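Household Food Packaging Waste in Istmont: Sorting Behaviour and Label Legibility

Nerea Palacios and Ntombi Mthembu

1. Background

Istmont moved to a two-bin kerbside system in July. Rigid plastics, metal, glass and paper go in the yellow-lidded bin. Soft plastics, including wrappers, pouches and film, are excluded and must be taken to the drop-off cage at the Matei shopping centre. Residents received a fridge magnet and a four-page leaflet in English.

The aim of this project was to measure how often soft food packaging is placed in the wrong bin, and to test whether the error rate varies with the kind of disposal label printed on the pack. Three label conditions were defined: a label in English, a label in another language only, and no label.

2. Method

Households were recruited by letterbox flyer in the Hisero and Indport neighbourhoods. The final sample was 40 households. Each was asked to keep all food packaging for two weeks in the bins supplied, sorted as they would normally sort it. Bins were collected twice a week and emptied onto a covered bench for coding.

Every item was coded for material, product group, label condition and bin. Items smaller than a bottle cap were left out. Multi-layer pouches were coded as soft plastic regardless of any foil content, in line with the leaflet. Where an outer pack held individually wrapped portions, the outer pack and each inner wrapper were coded as separate items.
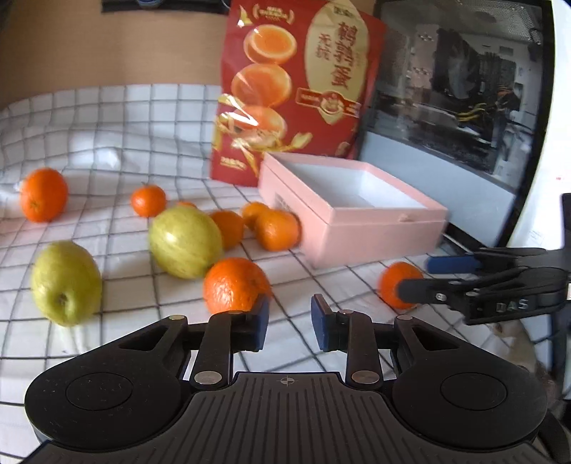

Coding was done by both authors independently for the first 200 items. Agreement was high for material and bin but lower for label condition, mainly where a disposal symbol was present without words. These were reassigned to the "no label" group and the coding sheet was amended before the remaining items were processed.

3. Results

The total number of items coded was 3,542. Soft plastic made up the largest share by count but a small share by weight. Glass and metal were sorted correctly in nearly all cases, and no further analysis was carried out on them.

For soft plastic, placement in the recycling bin was the most common error. It occurred more often with stiff or glossy packs than with thin film, which most households put in general waste. Packs with an English label had the lowest error rate. The difference between the other-language and no-label groups was small and should not be treated as meaningful with a sample of this size.

Inner wrappers followed the outer pack in most cases. If the outer pack was placed in the wrong bin, the inner wrappers were usually found in the same one.

Only 3 households used the Matei drop-off during the study. All were within walking distance of the centre.

4. Limitations

Participants knew their bins would be examined and may have taken more care than usual. Apartments were under-represented, as shared bins could not be assigned to a household. Language spoken at home was not recorded, so label language cannot be compared with the reader's own language. The collection period also included a public holiday, and the Indport bins from that week were collected a day late.

5. Recommendations

The leaflet should name pack types by feel and stiffness as well as by material. A second drop-off cage in Indport would shorten the trip for the households furthest from Matei. Any repeat of the study should record home language and run for at least four weeks.

Appendix A contains the coding sheet (amended version). Appendix B contains item counts by neighbourhood and product group.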